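1/ I want to tell you how I learned to lay a tea tray. In the house where I grew up we ate from the pan, standing, so please be kind with me.

2/ In May I moved into a flat above the Sengar bakery. It has one table for everything: eating, reading, sewing, the post. My neighbour Trilok Chaudhary said to me, "You must give your table a supper hour." I liked this sentence very much.

3/ So every evening at six I put away the sewing and take out a tray. First I made it too full. Teapot, two jars, bread, the lamp almost. I could not lift it without fear.

4/ My rule now is small: one plate, one cup, one fork, one spoon. If I want something else, I stand up and fetch it. Most evenings I don't want it.

5/ About the cup. I had a fine glass from my aunt and I broke it in the second week. Plastic is less elegant, but I read while I eat and my elbow is not to be trusted.

6/ Yes, I read at the table. My friend Solène Lebrun says it is bad manners even when you are alone. We have discussed it many times and we don't agree.

7/ At the moment it is The Outsiders by S.E. Hinton. I chose it because the English is simple and the people in it speak like people. I stopped at page 62 for three days because I was sad, and then I continued.

8/ Some of you asked about a plant on the table. I think a succulent is the best one for eating beside. It has no smell, it does not drop leaves in the soup, and it forgives you if you forget the water. A basil did not forgive me.

9/ I also like a plate in a strong colour. On a white plate my rice looks like hospital food. On green it looks like I made an effort.

10/ Tomorrow I will write about washing up, which I do badly. If you have a table that must do many jobs, tell me how you divide the day for it.
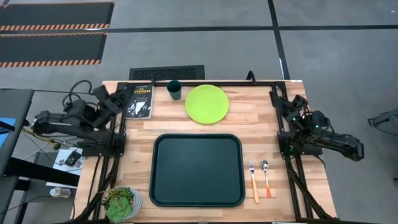
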